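**Project Flolgate, software progress report, September**
Prepared by Sumathi Arumugam for Maureen Goodall, Achari

Work this period went into the perception and grasp planning modules for footwear tidying. The wrist camera pipeline now runs on the Josonix controller without the external workstation. Segmentation was retrained on 3532 labeled wrist views. Black shoes placed side by side are still the main source of merged masks, and chrome rails add false edges to the depth map.

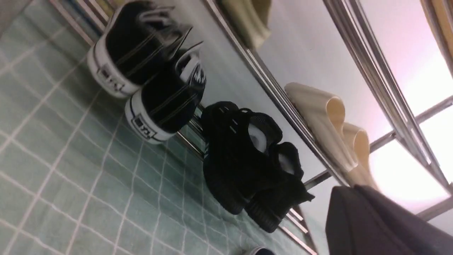 Does the retrained model need a new camera calibration?

The existing hand-eye calibration is kept, and only the depth filter settings were changed.

Veronica Preda rewrote the grasp sampler. It now proposes grasps from the sole and heel geometry and drops candidates whose approach path meets a rail or a furniture leg. Planning time per shoe fell to 770 ms on the controller. Shoes lying on their side are handled by a separate branch, which estimates the collar direction first and then selects a side for the fingers.

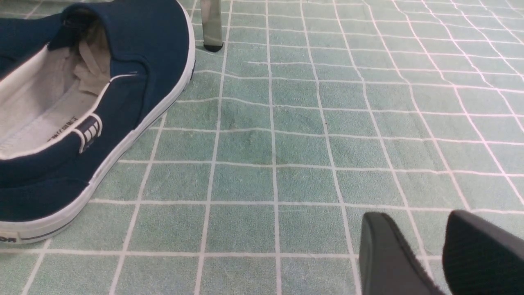
The branch is merged but disabled by default until the regression suite covers it. Ajith Gounder is extending the suite to nearly 4000 replayed episodes.

Open items:

- 2 planner faults remain, both in the retreat motion after release.
- Log export to Plonanik format is pending review.
- Mask merging on dark pairs has no fix yet. Boundary loss weighting will be tested next.

No change to the budget is requested.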